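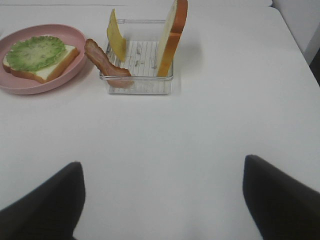 If one more contestant says world peace I am going home and taking my folding chair with me, wrote a reader after last year's Miss Midby pageant, and we have had the letter pinned above the office kettle ever since. It wasn't the only complaint. Another reader wanted to know why the talent round ran longer than most marriages. A third asked who picked the judges, and whether they had met any of them.

So we are picking new judges, and you are invited to be one.

Call for judges and stage crew: the Miss Midby Pageant

The pageant comes back to the Urban Theater in February. It is a one-night show with an interview round in the afternoon, and it is run by Homero Events, which also handles the Midby chili supper and a dog show that we will not be discussing. We need ten judges, a backstage crew and one person with a loud voice and a clipboard.

Judges

You do not need to have worn a crown. You do not need to know what a kick pleat is, though you will by dinner. We would like people who can sit still for three hours, write legibly and form an opinion before their neighbor does.

You can't judge if you are related to a contestant, have coached a contestant, have sold a contestant a dress, or are dating anyone who fits the above. Midby being the size it is, we know this rules out a fair part of town. If you're unsure, tell us and we'll work it out. Last year one judge turned out to be an aunt, and we heard about it until summer.

Each contestant is scored out of 100. Interview counts for 40 of those points, and the rest is split between talent, evening wear and the onstage question. We have retired the old onstage questions. The new ones are about things a person might have a view on, such as school lunches, parking downtown and whether the Midby water tower should be repainted.

Scoring is done on paper. We tried an app. The paper is staying.

Judges are paid a flat fee of $100, plus supper and a seat with a back to it. You need to be 21 or older and free from noon until we finish. Please don't post about the contestants before, during or after. We read the comments last year, all 391 of them, and several were from people with a scorecard in their lap.

Backstage crew

Crew members must be 18 or older and comfortable around hairspray. Jobs include cueing music, carrying props, keeping the hallway clear and standing between parents and the dressing room door. That last one pays the same as the others, which we admit is unfair. Some past experience with live shows is useful. Experience with toddlers is more useful.

The crew is paid by the hour, with a rehearsal the evening before that is also paid. Wear black, and wear shoes you can run in. There is a ramp on the alley side of the theater and an elevator to the dressing rooms - if you need either, mention it when you write so we can make sure the right doors are unlocked.

The clipboard

The stage manager's job is a separate one and needs someone who has done it before. The fee depends on experience. You'll run the show from the wings using Fedesero, our cue sheet program, and we'll sit down with you for an afternoon to go through it. It is almost easy.

How to apply

Write to the Homero Events office in Midby, or drop a note at the Urban box office after 4 p.m. Say which job you want and a little about yourself, on one page. Judges should also add a few lines on a decision they made that other people didn't like, and whether they would make it again.

Please don't send headshots. We have plenty from the contestants.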